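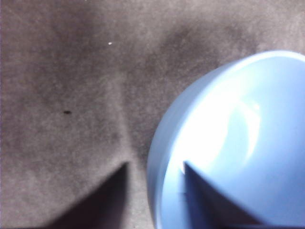 Areline wrote:
> I was at the town hall in Skendville too and I came away with a different
> impression than you did. The congresswoman's office did take questions on
> the shutdown, they just took them in writing first. I don't love it, but
> I've been to the shouting kind and I didn't learn a thing at those. What
> bothered me more was that she said she'd vote for "a clean bill" and then
> spent 15 minutes listing everything she wants in it.
>
> Does anyone have the text of what the state party sent around afterward?
> I only got the fundraising version.

Hi all,

OK, I'll give you the written questions, sort of. I handed in a card at the door like everybody else and mine was about the children's health money, and it got read out, so I can't complain too loudly! But it got read out with the second half missing. I had asked whether she'd vote for a short extension if that was the only thing on the table, yes or no, and what came out of the moderator's mouth was "a constituent is concerned about children's health insurance." Well, sure I am. So is she, apparently, and we all moved along to the next card.

That's my gripe with the cards. The shouting kind of meeting is miserable (I was at the one in Trarwood when the tax bill was going through, and I had a headache until bedtime) but at least you get to finish your own sentence.

You're right about the clean bill thing, and I laughed out loud when I read your message, I had been trying to explain it to my husband and couldn't get it across. I went back to my notes. She wants the border security piece handled separately, fine, but then the disaster aid has to ride along, and something for the Dreamers "on a parallel track," and the community health centers. I'm for most of that! I just wouldn't call it clean. My guess is that her staff know perfectly well what the word means and are hoping the rest of us are a little fuzzy on it.

On the state party email: I have it, the long one, and I'll forward it to you off list, it has the whole mailing footer on it and the list software chokes on those. It's mostly a timeline of who voted how on the last two stopgaps. There's a mistake in the second paragraph. They have her down as absent for the vote in November and she was there, I looked it up on the clerk's page. I wrote to tell them and got an automatic reply thanking me for my donation.

The fundraising version claims 2,000 people "joined us" in Skendville. Did you see the room? It's the middle school cafeteria. I suppose they're adding in whoever clicked on the video, but the way it's written you'd picture a stadium.

One more thing and then I'll quit. Whoever from Văn was asking last week whether the federal building stays open if the money runs out: I called, and the woman who answered was very nice and didn't know. She said they'd been told to come in as usual and wait for instructions. The post office isn't affected, and Social Security checks still go out, but if you need a replacement card I'd go now and bring something to read. The passport desk she wasn't sure about at all, she gave me a number to call and it rang and rang. If anybody has better luck with it, please post.

Are we still doing the carpool to the district office on the 2nd? I can take 2 people from the Trarwood side if you don't mind sitting next to a box of yard signs from the last election. I keep meaning to bring them back. We should agree on the questions before we get there this time, and I vote that we put them in one sentence each so they can't be chopped in half. Mine is going to be "yes or no," and then I'm going to stand there.

Send me your wording by suppertime the day before and I'll print everything out in big type.

Talk soon,
your Trarwood correspondent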